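Vamari striped microfiber mop pads, after a whole winter of floors

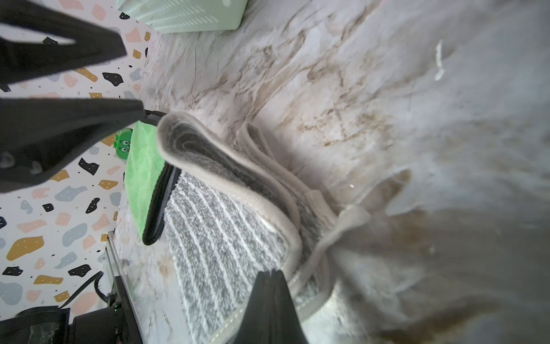
Striped pad folded over, green towel underneath.

Quick one, have to get the kids' lunches done. Bought these in October, two in the pack, 14 dollars from Casulside. Been through the wash a lot. Still using both.

The good: thick. Much thicker than the flat Lightfoot pads I had before, which went limp after a month. Gray speckled stripes and white stripes, so the gray hides a lot and the white tells you when it's time to change it. Binding all the way round the edge, light beige-gray, stitched down. Mine has not come loose anywhere. The Lightfoot ones frayed at the corners almost right away.

Picks up dog hair really well. Dry first, then damp. Crumbs too. Sticky juice needs two passes and some hot water. Dried mud, forget it, scrape that up first.

The not so good: it holds a TON of water. Wring it hard or you get puddles, and on marble pattern floors like ours every streak shows when the sun comes in. Also slow to dry. Hung over the tub it was still damp the next morning. Takes up more room in the drawer then I expected too, they don't fold flat, they sort of spring back into a roll.

Washing: warm, no softener, low heat. I did use softener once by mistake and it just pushed water around for a week. Came back after a couple of plain washes. Label says good for 300 washes, no idea, ask me in a few years.

The lime green towel is a separate buy, Bamirico, fuzzy, black strip along the edge. I use it to buff after the pad. Nice and soft, but wash it on its own the first time, it left a green tinge on a white sock. Would get it again, maybe in a differnt color.

Size: check your mop head. Ours is an older one, 12 inches, and the pad hangs over a little at each end. Doesn't bother me. Might bother you if you have tight corners behind the toilet.

Would I buy again, yes. Probably another pack so there's always one dry. 4 stars, one off for the drying time.

Posted 21 June 2019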